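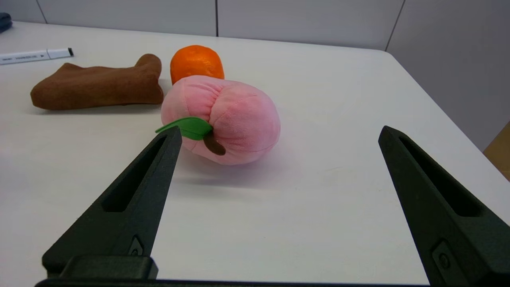
Walurwood Play Room, table and loose items check
Date: 2/5/21
Checked by: Javiera Orellana
Copy to: Vicente Vergara

1. Table top. OK. White surface, wiped before the check. No chips felt along the edge.

2. Table stability. OK after adjustment. One foot was short and had to be turned out. Recheck in October.

3. Wall panels behind table. OK. Pushed by hand at the seams, no movement.

4. Soft toys, seams. OK. Pull test on the peach, leaf and stem included. Stitching held. Fermín wants the leaf looked at every time because children pull on it.

5. Soft toys, labels. Not OK. Washing label missing from the peach. Wash cold until Podwood sends the care sheet.

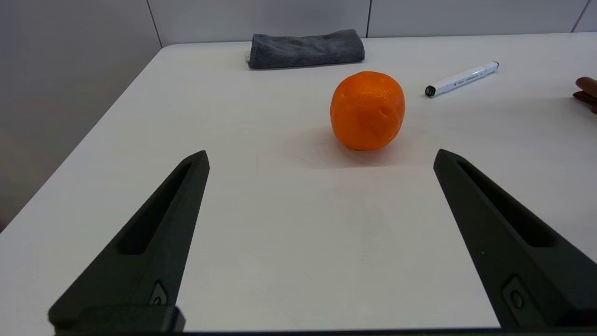 Can real fruit stay on the table with the play food?
Only while an adult is seated there. Put it back in the kitchen afterward, and throw out any piece with a soft spot.

6. Play food kept apart from real food. Partly OK. The bin has a lid but no sign. Ubaldo to make one.

7. Markers. Caps must be on and must click. Any marker without a cap goes in the trash the same day.

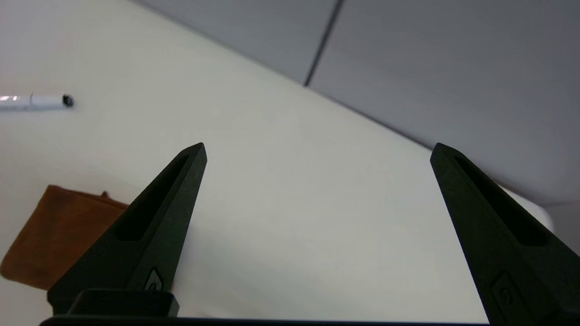 Washable type only in this room. The permanent ones belong in the office drawer, and I found two in the art box again. Moved them.

8. Floor under table. OK. Mat lies flat, tape renewed on the door side.

9. First aid box. Not OK. Low on small bandages, 5 left. Reorder requested.

Open items: 5, 6, 9. Next check by Baltasar Insaurralde.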